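Clurmont tabletops: README

Print | E-mail

I keep my notes on pale wooden tabletops in this folder, 523 entries so far, and it's mostly grain (I can't help it!).
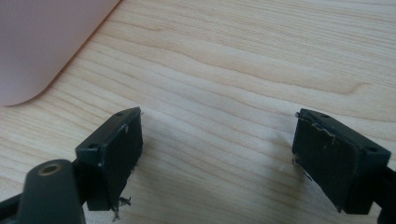

Grain gets its own column, and I write it up in plain words. I put "wavy, with ovals" for this table, going by the long thin lines that bunch up near the middle. Finish goes in the next column.

I've redone 40 entries since June, so older copies won't match.
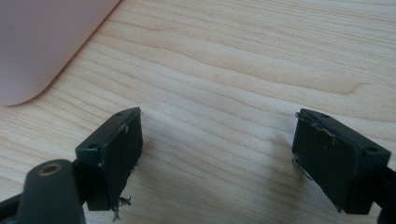 Same table, with the pale pink sheet in the corner.

Last edited August 29, 2018

Shares: 60 | Comments: 169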